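This site uses cookies to remember your settings. Accept / Manage

Workshop notebook - April
6 min read

Started 8:15. Carrying on with the weld bath problem on the Otness yarn. Short version of where we were: the last run of golden yellow came out darker at the top of each skein than at the bottom, and the second batch didn't match the first even though the recipe sheet was identical. Tavholm want the shade held across the whole order, so I need to know which part of the process is drifting before I dye any more of it.

Things I changed today, one at a time:

1. Scour. I had been scouring in the big pot with all the skeins tied on one loop. Untied them and did them on separate ties, looser, figure eight. Water from the rain tank, not the tap. The rinse took longer to run clear than I expected. There is more spinning oil in this yarn than in the Arruda yarn we used over the winter, and I think I was stopping too early before.

2. Mordant. Alum weighed against dry fiber, same percentage as last time. Dissolved it in a jug first and let it go fully clear before it went in the pot. Last time I tipped it straight in and stirred, and there were grains on the bottom when I emptied out. That alone could explain the batch mismatch. Brought it up slowly and held it, then left the skeins in to cool in the pot with the lid on.

3. Dye bath. Weld chopped small, in a bag, simmered and strained. Kept the bath at 80 C. On the earlier run the thermometer was clipped near the heating element and I think it was reading high, so the real temperature was lower and uneven. Moved it to the middle of the pot on a wire.

4. Chalk. Added after straining, stirred in, waited, then the yarn. The color of the liquor jumped as soon as it went in. Same pinch measure as before, but I am writing it down in grams from now on. See the card pinned inside the recipe folder.

Turned the skeins every few minutes for the first part and then left them alone. I know the Ceron notes say to keep moving them all the way through, but wool this soft starts to felt at the ties. Compromise for next time: lift and lower, no swishing.

Result at the end of the morning: much more level. The top-to-bottom difference has gone on all but one skein, and that one had a tie pulled tight. So tie tension matters more than I had been giving it credit for. Put it aside for overdyeing with indigo.

Cotton samples went into what was left of the bath. Flat weave, tannin first, then alum. They came out softer in color than the wool, closer to mustard, and I like them better than the proper yellow to be frank. The ochre end of the range is where weld and a little iron ought to meet, so I will try a very weak iron dip on half of the samples. Very weak. The last time I went by eye it all turned the color of pond water.

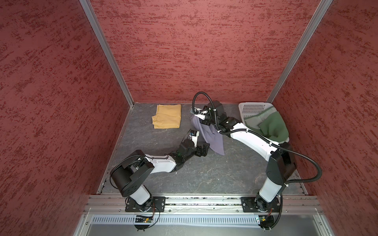
Light and wash tests still to do. Plan is a strip of each batch wound on card, half covered with foil, taped to the south window for 72 hours as a quick look, then left up for the rest of the month as the real test. Wash test in neutral soap, lukewarm, with a piece of white cotton pinned alongside to catch any bleed. I will not send anything to Tavholm until the wash strips are dry and I have looked at them in daylight. The tube lights over the bench make every yellow look greener than it is.

Stock check: alum is fine. Chalk is low. Weld is the problem. There is one more full bath in the sack, maybe a bit over, and the new crop won't be ready to cut until summer. Ask Otness if their grower has any dried stalks left from last year. If not, the second half of the order has to wait or go to a different yellow, and I don't want to mix plants in a single order.

Also:
- pot lid handle is loose again
- relabel the two white tubs, chalk and washing soda look the same
- copy today's weights onto the master sheet
- the drying rail drips onto the socket side, turn it round

Stopped at 4:40. Skeins hanging, bath kept with the lid on for one exhaust run in the morning.

Contact | © Workshop notes | Back to top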